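Bimanual plate task: does mixing in a second kitchen layout help or hurt?
Posted by okoth_bench, July, 9:40 pm
13 replies

okoth_bench wrote:
We've been training a two-arm policy on tabletop kitchen jobs and I'd like a sanity check on a result before I write it up. Original set was 185 demos, all with the same layout. Then we added 46 demos with the rack, mug tree and oven moved to new spots. Same training recipe, same number of steps. Success on the original layout dropped a bit, success on unseen layouts went up a lot. Only 3 seeds per condition. Head camera only, no wrist cameras.

My reading is that the first policy was mostly memorising where things sit on the table and the second one has to look.

farkatell_user wrote:
Three seeds is thin. I've seen bigger swings than that from changing nothing but the seed. What's your spread?

okoth_bench wrote:
The spread on unseen layouts doesn't overlap between the two conditions. On the original layout it does overlap, so I wouldn't claim the drop is real yet.

greyload wrote:
Then don't report it as a drop. Say no clear difference and move on. The unseen layout number is the one people will care about anyway.

tinbench wrote:
I don't agree with the memorising explanation. You changed two things at once. The 46 extra demos were collected later, so whoever was driving had more practice. Cleaner demos, fewer pauses, better grasps. We had exactly this with the Bustent data and spent a month blaming the layout.

okoth_bench wrote:
Fair point. Same two operators for both sets, but yes, they were better by the end. Average demo length is shorter in the second set. I could re-record some of the original layout now and use that as a control.

tinbench wrote:
Do that. 46 fresh demos on the old layout, added to the same 185. If unseen layouts improve as much with those, your layout story is finished.

farkatell_user wrote:
Agree with tinbench on the control. I'd still bet on layout. A practised operator gives you smoother motion, but I can't see how that teaches the policy to find an oven that has moved.

tinbench wrote:
It doesn't have to find it better. If the grasp fails less often, more runs get far enough to count. Depends how you score it. Do you give partial credit?

okoth_bench wrote:
No, pass or fail on the whole sequence. I take the point. I'll split it into stages: grasp the plate, reach the oven, release. That should show where the gain is coming from.

jilico_fan wrote:
How do you have the arms sharing the work? In the Jilico setup we let one arm do everything and the other one just wandered around and wrecked the action stats. Ended up masking it.

okoth_bench wrote:
Left arm does the plate, right arm does the oven. Neither is masked. The right arm sits still for part of each demo, so there's some idle data in there, but I haven't seen it wander.

greyload wrote:
Can you post a view from the head camera? Hard to judge how much the arms block without seeing it. A gripper coming down on a plate covers a fair bit of it from up there, and that could matter more than layout.

okoth_bench wrote:
Sure, one attached. I'll be back with the stage scores once the control set is recorded. 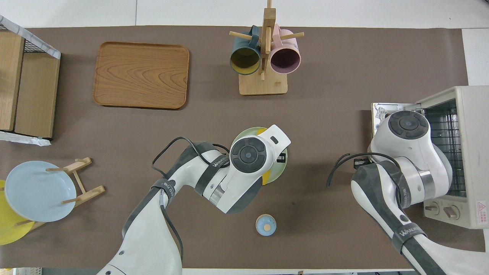

Head camera view, left gripper at the plate, right arm by the open oven.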